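4. Budgeting for the Small Parts

4.1 What the quote leaves out

Every purchase of automation equipment begins with a quote, and the quote is always beautiful. It lists the arm, the controller, the mounting plate and one year of phone support, and it ends in a number that somebody with a signature can be talked into. The Palley cell was bought this way. We read the quote from Zellano several times before ordering and found nothing wrong with it, which should have worried us.

The quote had no line for finger pads. Neither did our own spending plan. Pads were treated like printer paper, a thing that comes from a cupboard. The plan gave 3264 dollars to "gripping and handling," all of it meant for complete hand-held grippers and the matching pair of jaws on the robot. The first request for replacement pads reached the purchasing office in August and was sent back with a polite note asking which project had authorized them.

4.2 Wear as a planning figure

The work chosen for the cell was sock handling. Socks are cheap, soft and hard to grasp, and they have no fixed shape to speak of, so they make a fair test for any hand that is later supposed to deal with laundry. People showed the task with the hand-held grippers, and the robot was to learn from what they did. We expected the socks to wear out first and bought them in bulk. The socks are still with us.

Pads were another matter. We logged 142 sessions and wrote down the state of the pads after each. The log used four grades: new, scuffed, frayed and replace. The third grade saw the most use, largely thanks to the purchasing office. Figure 6 shows the task and the fingers together.

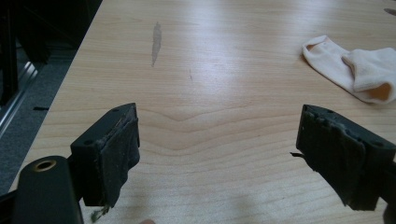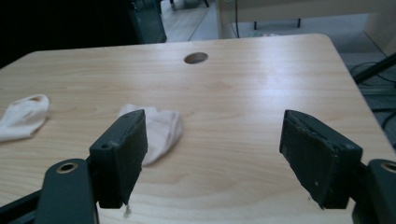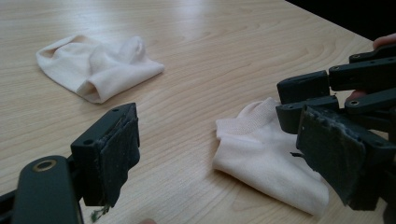 Figure 6. Sock handling on the tabletop with a hand-held gripper.

A pad was graded frayed once its edge had visibly broken up, whether or not the operator felt any change in grip. This rule was set before logging began and was left alone, although there were arguments. One view was that a ragged edge holds fabric better than a fresh one, and that we were planning to spend money on making the tool worse. We have no measurement that settles this either way. We do note that the view was most popular toward the end of the budget year.

A reader from Zabala, commenting on an earlier draft, objected that the whole question was badly put. Pads are not a supply cost at all, the comment ran, they are part of the data, and if you change them halfway through you have bought yourself two datasets for the price of one and a half. The same reader advised buying every pad for the project on the first day, from one batch, and keeping them in one box with a lock on it. We think this is right about the data and hopeful about the lock.

4.3 A revised spending plan

We followed the advice in part. The second plan, drawn up on 25th March, moves pads out of general supplies and gives them a line of their own beside the grippers. It assumes a full change of pads every 29 sessions, on both the hand-held tools and the robot, so that the two stay alike. It also pays for a single order of 100 pads from Grostov, who had the only price list we could read without calling someone.

Three other items were added while we had the spreadsheet open. Screws come first. They are small, dark and fond of carpet. Next is a spare set of jaws, so that a worn pad can be swapped by trading the whole jaw and fixing the old one later at a bench. Last is operator time for inspection and cleaning. In the first plan this time was free, in the sense that it came out of everyone's lunch.

The new lines come to a small share of the cost of the arm. They took far longer to approve. A large machine is discussed once, by people who are pleased to be in the room, while a box of pads has to explain itself on every form. For teams planning a similar cell, we suggest putting the pads into the same request as the arm, on the same page if the form allows it, and well above the signature.

One question remains open. The plan treats all sessions as equal, and they clearly aren't. A session spent squeezing fabric in the air should be kinder to a pad than one spent scraping along a tabletop to get under a flat cuff. Our log has no column for scraping. It will have one in the next round, provided the spreadsheet is still ours to edit.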